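Home & Habits | Laundry

The Jeans That Wait Until Last

By Sowmya Kurup
October 29, 2024

In our building at Brevdale, the laundry room is on the ground floor, next to the bicycles. There are 5 machines for the whole house, and on Sunday evening all of them are taken. I moved here two years ago, and it was in this room that I learned how differently people treat the same pair of trousers.

My neighbor Mr. Poojary washes his jeans every week, with the towels. His daughter washes hers only when she is ashamed of them. I am in the middle. I turn mine inside out, I close the zipper, and I use cold water. My mother did it in this way with my father's work clothes, and I have never found a reason to change.

In September I began to ask other people about their habits, and I received more opinions than I wanted. One woman keeps a black pair in the freezer for a night. A tailor on Breltden Street told me that the dryer is the real enemy. He repairs many jeans each autumn, and most of them are worn at the same place, between the legs, where no decoration can hide it.

Black denim asks for the most patience. The color leaves first along the seams, where the cloth is thick and rubs against itself, so I lift the wet pair by the waist and let the legs fall straight before I hang it. On a dark pair the small things are what you notice: the copper-colored rivets along the seam, the curved stitching of the back pocket, a little faded print that was perhaps brighter in the shop. I smooth the pocket flat with my palm, and I pull each leg gently from the hem.
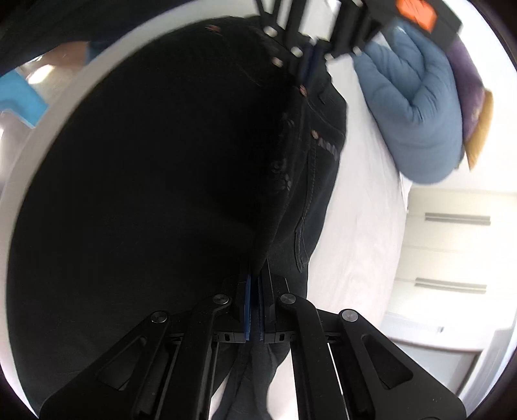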